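Consumer Chemistry 302, Unit 7 notes: What's in the jug?

Posted April 27, 2020

Hi all. We're still meeting through the screen, so I've typed these up longer than I normally would. Read them before you start problem set seven, and have a bottle of something soapy from your own home next to you while you read. Dish soap is fine, shampoo is fine.

Where we left off

In March we finished up polarity and I made you all draw water molecules until you were sick of them. Well, they're back! Water is polar, grease isn't, and the two of them don't want to mix. Everything in this unit comes out of that one fact.

Surfactants

A surfactant is a molecule with two very different ends. One end (the head) is happy in water. The other end (the tail) is a long greasy chain that would much prefer to be in oil. Drop a few into a sink of water and they crowd up at the surface with their tails poking out into the air, and that lowers the surface tension. Try it at home: float some ground pepper in a bowl of water, touch the middle with a soapy finger, and watch the pepper run for the edges.

Add more surfactant and the surface fills up. Now the extra molecules have nowhere to go, so they bunch together in little balls with the tails inside and the heads facing out. Those balls are micelles. The amount you need before they start forming is called the critical micelle concentration, or CMC. You'll see it on the exam, so please learn the words and don't just write the letters.

Grease gets lifted off a shirt when the tails sink into it and the heads pull toward the water. With some sloshing, the blob rolls up, comes loose and floats off inside a coat of surfactant. I think the sloshing gets too little credit, but we'll get to that.

Soap versus detergent

People use these as the same word and in the kitchen I do too. In this class, soap means the salt of a fatty acid, made from fat and lye. Detergent means a cleaner built on synthetic surfactants. The big difference shows up in hard water. Calcium and magnesium ions grab onto soap and make that gray scum you find around a bathtub, while most detergents put up with the same ions pretty well.

My grandmother's house had terribly hard water and her towels could stand up on their own. I thought all towels did that.

The other stuff on the label

Builders tie up calcium and magnesium so the surfactant can get on with its job. Washing soda, citrates and zeolites all count. Phosphates used to be the favorite, but they feed algae in lakes, and you'll read about that in the Corkonier packet.

Enzymes are proteins that cut up other big molecules. Proteases go after blood and grass, amylases go after starch, lipases go after fats. They have a temperature they like, and very hot water can unfold them so they stop working. Lots of them do well at 30 or 40 degrees Celsius, so a warm wash is often plenty.

Bleach breaks up the parts of a stain molecule that give it color. Optical brighteners don't clean anything at all - they soak up ultraviolet light and give back blue light, and your eye reads that as a whiter white. Sneaky, but I kind of love it.

How much is enough?

Once you're well past the CMC and there's enough surfactant to deal with the dirt you've got, more of it mostly gives you more to rinse out. Water hardness, load size and how grubby things are all change the answer, and so does how concentrated the product is. Read the dosing directions and measure! 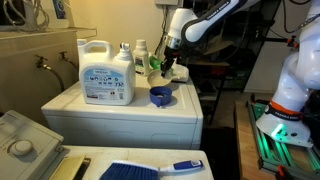 Fig. 7.3. Laundry detergent jug and measuring cup on top of a washer.

Worked problem

Let's say a made-for-class liquid called Kitent is 277 grams of surfactant per liter, and you pour 40 milliliters. First turn milliliters into liters: 0.040 L. Multiply by 277 g/L and you get 11.08 g of surfactant. If the washer holds 30 liters of water, divide and you get 0.369 g/L. To say whether that's above the CMC you need the CMC in the same units, so check them before you compare. Half of last year's lost points were units.

For next time

Read the Corkonier packet on phosphates and lakes. Do problems 1 through 6, and show your units on every line. Then copy five ingredients off your own bottle and sort them into surfactant, builder, enzyme, bleach or other. If you get stuck on one, put a question mark by it and we'll argue over it together in class.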